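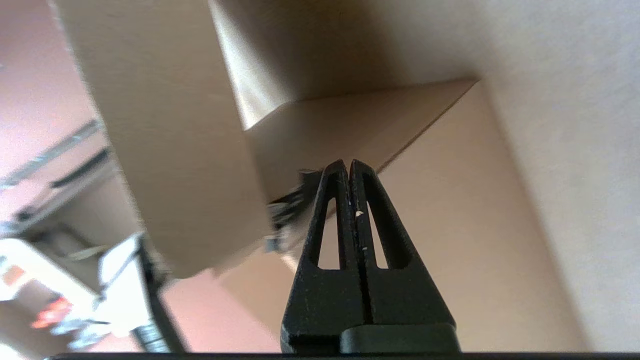 We have been in the new apartment since the end of August and I am still breaking down boxes. The movers, a two-truck outfit called Hovell, charged us $2,787 for the whole job, and I would use them again. The quote was $390 lower, but that was before we added the storage unit.

The boxes are a different matter. I kept every one as we emptied it because I thought we could sell them. I listed them twice, had one message, and the person never wrote back. So now they get flattened. Bedbridge picks up cardboard every other week and won't take anything that isn't cut down and tied, so I do a few after dinner and stack them against the wall until pickup.

My method is to slit the tape on the bottom first, then the top, then push the sides in. If the tape is the paper kind with threads in it, I leave it on. Plastic tape I try to pull, and it usually takes a strip of the brown paper with it.
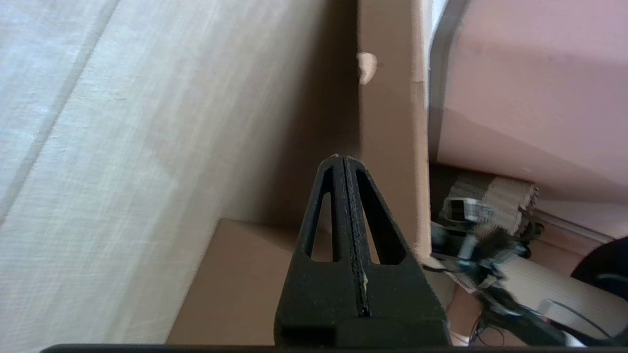
Leave the plastic tape on too, according to my sister, who read last week's post and called me that night. Her town told her it gets sorted out at the plant and she quit peeling years ago. I looked at the Bedbridge page and it only says "remove packing material," which could mean anything. I'm going to peel the long strips and let the rest go.

The wardrobe boxes are the worst. They are double thickness and my knife does not like them. I ended up standing on one to get it to fold. 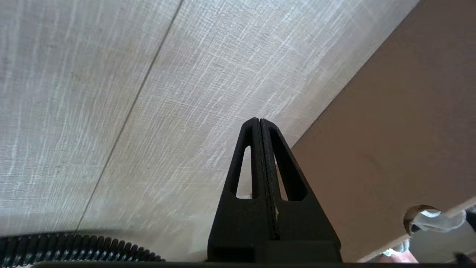 I'm saving a couple of big flat pieces to put down when we paint the hallway. The bookcase from Fornness is supposed to come before then, and I assume it will show up in yet another box, so I don't expect to be finished soon. The Tomić lamp is still packed as well. I want the shelves up first so it has somewhere to go.

Next pickup is Thursday. I need more twine.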